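Notebook 13, Pratum cable handling, Room 317
11 Jan 2018
Entry by K. Doolan

Purpose of entry: to record the working rules for the Hadgu cell as they stand after this morning's review, and to note which points remain open. The rules sheet taped inside the cell door is out of date in several places. Until it is reprinted, this entry is to be treated as the current text.

Scope. The rules apply to all work in which the arm handles cable, wire or cord on the white table. They do not apply to the rigid-part work on the second bench, which stays under the September sheet. Visitors from Brendodia work under the same rules as our own staff and sign the same page.

1. Before power

The operator walks the cell before the arm is energized. The walk covers the floor, the table legs, the air line and the cable run from the controller. Anything on the floor inside the yellow tape is removed or written down. We had been treating the walk as optional for a second session on the same day. It is not optional, and the line on the sheet that suggested otherwise has been struck.

The emergency stop is pressed and reset once at the start of each session, by the person who will be holding the pendant. A stop tested by a colleague does not count.

2. Speed

The cap for any motion with a person inside the tape is 31 mm per second at the tool point. This is our own figure and is lower than the controller's default reduced speed. The controller must be set to it by hand after each restart, because the value is not kept. Two restarts in the last set of runs came back at the default and were noticed only when the log was read. The log reader now prints the cap on the first line of each file – if the line is missing, the file is not used.

With the door closed and no person inside, the cap is the one in the run plan.

3. Cable and wire on the table

This section caused most of the discussion. Cable does not stay where it is put. A rigid block that starts inside the work area can be expected to remain there, while a length of wire may have one end in the basket and the other hanging off the table, where it can catch on the arm's own wiring or on a sleeve. The following was agreed.

a) No cable that is connected to anything may be used as a test item. This includes cables that are plugged in at one end only and believed to be dead. If the item is a USB cable, both plugs are to be free before the arm is powered.

b) Wire is stored in the perforated baskets, one color to a basket. Wire may hang over the rim or lie partly on the table during a run, provided that it is clear of the planned path of both fingers. If it is not clear, the run is stopped and the wire is put back by hand with the arm in hold.

c) Baskets stay at the back of the table. They are not fixed down at present. See open points.

d) A tangled item is a permitted start state. Operators had been combing out the coils before each run to be helpful, and this made the start states in the last set far more alike than the plan called for. Coils are to be left as they fall unless a plug is trapped under a basket.

e) No one frees a snagged cable by pulling against closed fingers. Open the fingers from the pendant first. If they do not open, press the stop and use the manual release. The foam was torn on one pad in September by someone pulling, and the plug that came loose traveled a good distance.

4. Finger pads

Foam pads are inspected before the first run and after any run in which a metal connector has been gripped. Look for cuts, lifting at the tip, and any debris pressed into the surface. Debris is brushed off and noted. Cuts longer than a fingernail's width mean the pad is changed.

Replacement pads come from Neltico and are kept in the gray cabinet, second drawer. Pads are changed as a pair. A mixed pair was in use for part of run 498, and the grip widths from that run should be read with this in mind. I have marked the file but have not removed it from the set.

5. Recording and sign-off

Each run gets a line in this notebook at the time it is made. A line written from memory at the end of the day is to be marked "later" in the margin. This is not a reprimand, and nobody should feel they must hide it. What matters is that the reader knows which lines can be leaned on.

Faults, near misses and stops go on the red page at the back. A near miss is any event in which a person moved out of the way of the arm, or felt that they should have. We had four different definitions in use among the group and the above is now the only one.

A deviation from any rule in sections 1 through 3 needs a second signature before the run. A deviation from section 4 may be signed after the run, by the same day's end.

Open points

Fixing the baskets. Clamps would hold them but would add hard edges near the path of the wrist. Tape leaves residue on the table. Suction feet have been suggested, and a set is to be tried on one basket before anything is ordered for the rest.

Loose wire over the front rim. Rule 3b permits it. Two of us would prefer that it did not. The case for leaving the rule alone is that the work is supposed to deal with untidy tables, and a rule that makes the table tidy defeats the purpose. The case against is that a strand over the rim can reach the foreground during a long session if the table is bumped. No change for now. Please write on the red page any run in which a strand ends up between the fingers without having been part of the task.

Door switch. It works, but the lamp that shows its state does not face the operator's chair. Facilities has the request. In the meantime, the person with the pendant says "closed" aloud and waits for the reply.

Training record. The form asks for hours, which tells us little. Proposal from Brendodia is to replace hours with a short supervised session covering the stop, the manual release and one snag cleared correctly. I support this and will draft the form.

Single-cable pick, door closed, fingers open over the coil, baskets behind: this stays the reference setup for checking new operators against section 3.
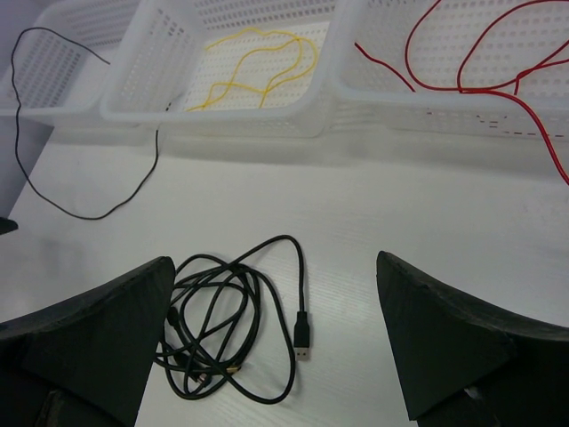

The reprinted sheet will carry the same section numbers as this entry, so that notes on the red page continue to match. Remaining before it goes to print: wording of 3b, and a second reader for section 2.

K. Doolan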